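### 4.2 Lining up the two hands

I said in the last section that our towel policy is only as good as the timestamps under it, and I want to spend a little space on why. We collect with two handheld grippers, one per hand, and each one writes its own video and its own pose track. Trellen, our recording tool, stitches those together afterward. For picking up a cup you can be pretty sloppy about this. For cloth you really can't – when both hands hold the same piece of fabric, every bit of clock drift shows up as a stretch or a slack that never happened!

Sachiko Hoshino wrote the first aligner, and it was simple. It took the clock offset at the start of a session and applied it all the way through. That worked fine on short takes and got worse the longer we recorded (I spent most of April blaming the pose tracker for this, and I was wrong). The version we use now, which we call Bokus, estimates the offset over a sliding window of 2000 pose samples and lets it change slowly. It uses the stretches where both grippers are closed on one cloth, and it asks for the offset that keeps the gap between the two hands most plausible for a towel under light tension.
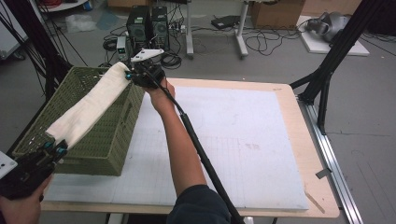
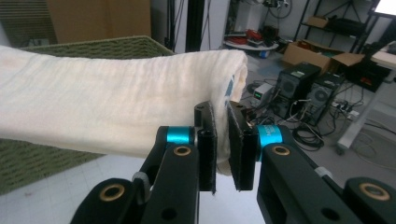
**Figure 6.** Views from the towel and basket task. First: head view, with a gripper on each end of the folded towel. Second: view from a gripper camera, with the cloth pinched between the finger pads.

The head view isn't fed to the policy at all. We keep it for labeling and for checking Bokus by eye, and it has saved us more than once. What the policy gets is the two gripper views plus the relative pose between the hands, and that last input is the one that falls apart if the alignment is off.

We ran the new aligner over all 508 towel episodes. Barrett Esposito then went through the ones it flagged as low confidence, and they had a lot in common: long waits with one hand open, so there was no shared cloth to pull the estimate back. For those we fall back to the last good offset and mark the segment, and the training loader (Trorklow, same as in Section 3) skips any window that crosses a mark. I'd like something smarter there, but skipping is cheap and easy to debug.

One more detail for anybody rebuilding this. Don't smooth the poses before you align them. We did, for far too long, and the filter ate exactly the quick little corrections that make the two tracks easy to match. Align first, smooth after, and keep the raw files around – we've gone back to ours every time the aligner changed.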